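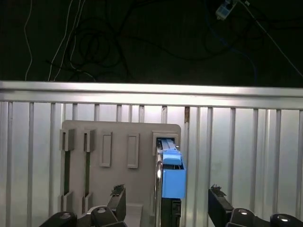
Vol. 23, No. 2

WORK WITH US: Assembly and bench assistant, Norholm workshop

Coveck is looking for one assistant for the bench area in our workshop in Norholm. The position is part-time, with the possibility to become full-time after the winter.

The work is with small parts and the things that hold them. We have mounting boards with slot holders, and thin strips must be put into the slots standing on edge. We have gray plastic housings with ribs, tabs and recessed slots, and these must be checked before they go further. Also there are cables, many cables, and a person who likes to keep them in order will be very welcome with us.

Your tasks will be:

- to insert strips and plates into the holders and see that they sit straight
- to look over the housings for broken tabs and write down what you find
- to sort, coil and label cables and power adapters
- to keep the bench and the shelves tidy, also the ones in the back
- to help with the packing on Thursday, when the Clavport delivery goes out

The last order for Clavport had 854 pieces, so please be prepared that some days are long and a little bit the same.

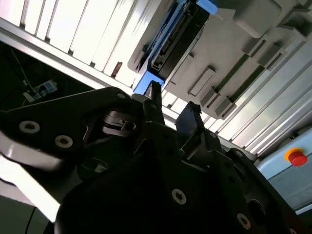 We do not ask for a diploma. More important for us is that you have steady hands, that you can read a simple drawing, and that you tell us when a part does not fit and do not press it in with force. A tab that is bent one time is already weak. Experience with repair of printers or other office machines is an advantage. You should be able to stand for a part of the day and to lift a full parts box.

We offer nearly 23 hours per week, paid training in the first month, work shoes, and a bus ticket if you live outside of Norholm. The shift begins at 7:30 in the morning. A later start can be discussed with parents of small children.

To apply, please send a short letter and tell us about something you have built or repaired. It can be from your home. Write "Bench 46" on the envelope or in the subject of the e-mail, otherwise it goes to the sales office and we get it late. Applications are open until the end of September. Persons who applied for the place at Sepp last year can apply again.

We use cookies to remember your settings and to count visits. Accept all | Only necessary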